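Dicas da oficina: arrumar a bancada com o kit Skurnen de dois braços

Março de 2025

Quem tem bancada em casa conhece o problema: começa-se o dia com tudo no lugar e, ao fim da tarde, há canetas, borrachas e garrafas por todo o lado. Desde fevereiro que uso o kit Skurnen, da Grusadel, para tratar dessa arrumação miúda, e estou encantado com ele! São dois braços de mesa, cada um com a sua garra, e um programa em que se indica onde cada coisa deve ficar. O meu veio no pacote com aluguer mensal, a 262 euros, com montagem incluída.

Ficam umas dicas para quem está a pensar experimentar.

Escolham um tampo claro e liso. O meu antigo era de madeira escura, cheio de nós, e perdi uma tarde inteira a tentar que as garras acertassem numa lapiseira. Com o branco foi outra conversa - e limpa-se num instante.

Deixem as caixas abertas e viradas para o meio da mesa. As de encaixe, com a frente inclinada, são óptimas para papéis amarrotados e restos pequenos. Os porta-canetas de rede também servem bem, desde que tenham a boca larga.

Comecem com poucas coisas, bem afastadas umas das outras. Uma garrafa, um marcador e uma borracha já dão muito que fazer!

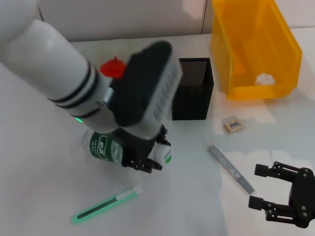

Garrafa de água, borracha, marcador e caixa amarela, nas duas fotografias.
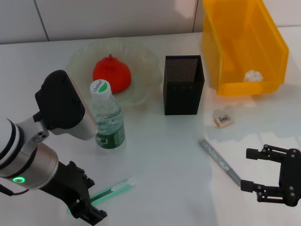 O kit trabalha sozinho enquanto estou fora da oficina?
Eu fico sempre por perto. O programa permite deixar uma lista de tarefas a correr, mas o manual pede que haja alguém ao alcance do botão de paragem, e parece-me sensato. Aproveito para varrer ou afiar formões.

Mais umas coisas que fui aprendendo:

Antes de ligar, passem um pano seco nos dedos das garras. O pó da lixa acumula-se nas articulações e os movimentos ficam mais presos. Faço isto a cada 20 ciclos e demora menos do que fazer um café.

Lâminas, só recolhidas. Os x-actos e as facas de corte arrumo-os eu, numa gaveta à parte, e recomendo que façam o mesmo.

Guardem cada disposição da mesa com um nome que se perceba. Tenho uma chamada "colagem" e outra "desenho", e trocar entre elas é um gosto. Antes disso tinha "teste 3" e "teste 3 novo" e nunca sabia qual era qual.

O tapete antiderrapante Chowdary vende-se à parte e, para mim, valeu a pena por baixo das bases. A loja Gonbridge tem-no em dois tamanhos; o de 100 centímetros chegou para a minha bancada.

Quem preferir comprar os dedos de substituição já com o kit paga mais 319 euros pelo conjunto completo. Eu ainda não precisei deles, mas uso os braços só para coisas leves. Para a semana vou experimentar com pincéis, que são fininhos e rolam muito.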